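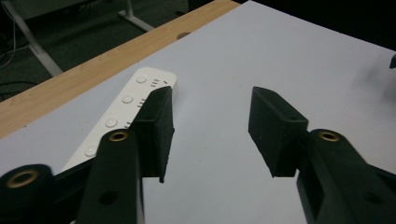
Saturday, 9:30 a.m.

Koster lunchtime sets, notes after the Mamholm show. Writing this down before the Cladthorpe one so we don't redo the same fixes.

Sign-up page held up fine. The form asked for too much again. Dropped the zip code field at noon and people stopped backing out at that step. Leave it off for Cladthorpe. Client wants the zip code for their mailing list, so I'll ask if we can get it in the follow-up email.

Handed out 100 cards with the playlist code. 61 scans by the end of the set. Most came in the gap between the first and second song, when the singer mentioned it from the stage. The table sign did very little. It faced the street and the crowd came in from the parking side. Turn it next time, and put a second one by the drinks.

Playlist itself: 4 tracks from the band, rest from the Koster summer list. Order on the live version did not match the approved sheet. Track 3 was the old mix. Swapped it from my phone, but the cover art took nearly an hour to update. Need to lock the list the night before and not touch it.

Sound. Flurkus brought the small speakers. OK for the front half of the courtyard, thin at the back by the steps. I asked for the larger pair for Cladthorpe and they quoted an extra half day. Not approved yet. If it doesn't go through, move the stage closer to the wall and lose the back row of benches.

Banner: logo is the right green this time. Grommets too far apart, so it sags in the middle. Used tape. Looked bad in the wide shots, fine in the close ones. Reprint is not worth it for the dates we have left. Bring a pole.

Social: short clips did better than the full song. The one with the drummer counting in got shared the most and had no product in it at all. Client asked about that. I said we'd put a cup on the amp at the next one and see if it changes anything. Same length, same time of posting, so we can compare.

To do:
- confirm load-in time with Cladthorpe, they said 10 and then 11
- new card text, bigger code, drop the second line
- ask Flurkus for a price on the speakers in writing
- send Koster the scan count
- find out who has the spare extension cords

Permit for Cladthorpe is in the blue folder. Noise cutoff there is 1:30, so the set has to start on time.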